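Ekevora workshop releases build files for two-arm garment hanging cell

Mar 9, 2019

Members of the Ekevora shared workshop have released the drawings, wiring schedule and control code for Sitano, a bench-scale cell in which two robot arms work on everyday clothing. The release, numbered 404, replaces the partial set posted in August.

Both arms are carried on one aluminum rail, each on its own black mounting plate, with a clothes rail fixed over a white tabletop. Either arm can be unbolted and shifted along the rail without disturbing the other. Cabling runs outside the links, leaving connectors accessible during rework. 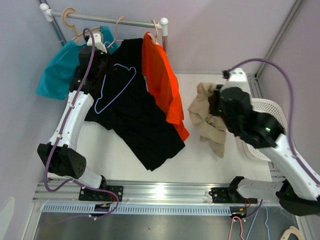

A reply from the Pundent workshop, which is assembling a second unit, noted that dark T-shirts remain the harder case for its own camera, and asked that gripper closing force be listed per garment instead of as a single default. Ekevora has added the table to the release.

The control loop runs at 100 Hz. Motion logs are written to plain text files and rotate after 1000 cycles. Parts cost for the Ekevora unit, excluding the arms, came to roughly $1848. The enclosure panels were cut in house.

The gripper finger design is derived from the earlier Polishchuk build and is released under the same terms. Files may be copied and modified for non-commercial use. Corrections to the wiring schedule should quote the release number and sheet.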